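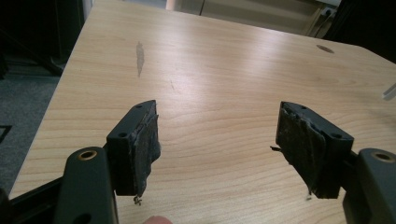
Fig. 1. Hand-held gripper over the bench, open, nothing between the pads. Padding torn on both fingers.

Week 5 -- Collecting demonstrations by hand
Notes from Thursday's session, typed up fast. Corrections to Pirjo Riihimäki please.

Where we are
Last week: what a policy is, what goes in, what comes out. This week: where the examples come from. Short version -- a person holds the gripper, does the task, camera on the tool records it. Repeat a lot. The learner never sees you, it sees what the tool sees. Keep that in mind for everything below.

What one example is
One episode = one try at one task, start to finish. Video from the tool camera, finger opening over time, pose of the tool over time. Plus a line of text saying what the task was. If the line is wrong the episode is worse than useless, it teaches the wrong thing with full confidence.

Episode length for the Jiltorov set: 27 seconds at most. Longer than that, split the task.

Look at Fig. 1 again
Most people looked at the table first. Look at the pads. The inner faces are lumpy and frayed, strands hanging off the lower part, and on the right pad a little flap sticks out into the gap. Two things follow.

(a) Contact. A torn pad does not grip like a whole one. Slips show up in the data as if they were part of the task. Your hand compensates without you noticing -- you squeeze harder, tilt a bit -- and the compensation gets recorded too.

(b) Looks. The pads are in view in every single image from this camera. Learner can latch on to the flap or the strands. Then someone changes the padding and the policy meets fingers it has never seen. Asger's question in class: isn't variety good? Yes, if both conditions are in the set in decent amounts and both are logged. One worn pair for all of training and a new pair on test day is the bad case.

Also worth a look: glare in the middle of the tabletop, gray scuff left of center. Same argument. A mark that is always in the same place becomes a landmark. Move your start position between episodes, turn the work area, vary the lights if you can.

Fingertip just barely showing at the bottom. Small thing, but check your hold on the tool before each run.

Before recording
Check pads, both inner faces. Write the state in the log (new / worn / torn)
Screws on the pads tight
Open and close fully 2 times, watch the opening value go to both ends
Start with the fingers open and clear of the object
Say the task out loud, then write that same sentence. Dont improve it afterwards

While recording
Normal speed. Slow careful motions look nice and train a slow policy. If you drop the object and pick it up again, keep going and tag it "recovery". We want those. If you stop to think, scrap it.

Numbers
The Jiltorov set has 870 episodes so far. Dirk Goossens went through the pad column in the log and most of it is blank, so we can't split by pad condition without going back to the video. That is the March lab, sorry.

Reading
Overgaard handout, section on logging. Skip the math at the end.
Zanov notes, only the part on camera placement.

For next time
Bring one episode you would throw out and one you would keep, half a page on why. Pairs are fine. Baldur has the sign-up sheet for teh Soltness bench, slots fill up early so ask before lunch. Next topic: how many examples is enough, and why the loss curve won't tell you.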